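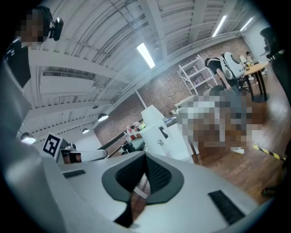
Yaroslav Hnatiuk, homes and workspaces writer

Search articles, people, places

Look up first. I always do, in any workroom, before I've found out where the kettle is. White corrugated panels, white steel beams, long strip lights. An industrial ceiling and a high one, and whatever you put under it looks small. Desks look small. You feel small, sitting at one.

That was my problem for this piece - how do you make a big shed of a room into somewhere people want to spend a day? I've had three goes at it in my own working life. First a converted dairy at Clasham, freezing, then the upstairs at Zumanora where we had 44 people and one decent lamp between us. The third I'll come to.

The floor does more than you'd think. Brown wooden planks under all that white and the place warms up straight away. Carpet tiles would of been cheaper at Clasham and we went for them, and regretted it by September. They curled. They held crumbs. Wood you can run a vacuum over in the time it takes someone to make the tea.

Light next. Strip lights are fine for finding a dropped screw, not so good for a long afternoon of reading. So, lamps. A white table lamp with a shade costs very little - I paid 20 pounds for mine - and it gives one desk a bit of evening. You don't need one each. You need one wherever somebody sits longest.

And stuff. I used to be strict about stuff. At Zumanora I wrote a clear-desk rule, 13 points, laminated, and it lasted until Ramadan, when the dates and the sweets came out on the long shelf for sunset and people stood about talking who had never really talked before. I took the rule down after that. Kept the shelf.
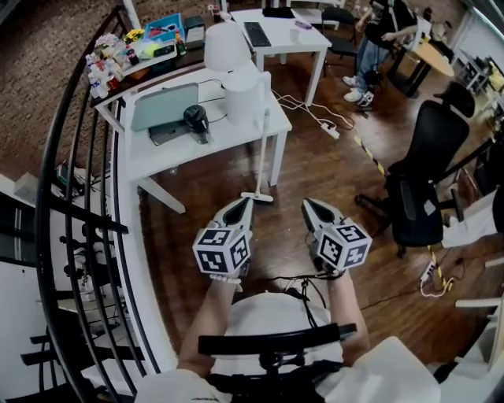

Leave the toys out

A little yellow toy car on a dark shelf, near a blue plastic basket and a cluster of small white bottles and figurines. I like that more than any feature wall. Crowded, yes. But the two desks are white and the shelf is dark, so your eye knows wher the clutter lives. One surface for everything. Let it fill up.

The teal laptop on its grey stand is worth copying too. Gets the screen off the desk, saves your neck. Small cup, small purple thing by the keyboard on the far desk, done.

Keep the stick vacuum standing in the room, in front of a desk if need be. Put it in a cupboard and it'll stay in the cupboard. Ours did.

Cables are the hard bit. Big rooms have sockets at the walls and desks in the middle, always. Power strips on the floor, white leads coiled up beside them, and a yellow-and-black striped cover over the run where people walk. Not pretty. I priced floor boxes for Skastarico, my third room, and the quote came back at 584 pounds before anyone had lifted a plank. We bought the stripy cover.

Last thing, a round table. Pale wood if you can get it, off to one side, with nobody's name on it. The mesh chair with the headrest is for working in. The table is for sitting at in your jeans with your elbows on it, and at Skastarico it's the first seat taken every morning.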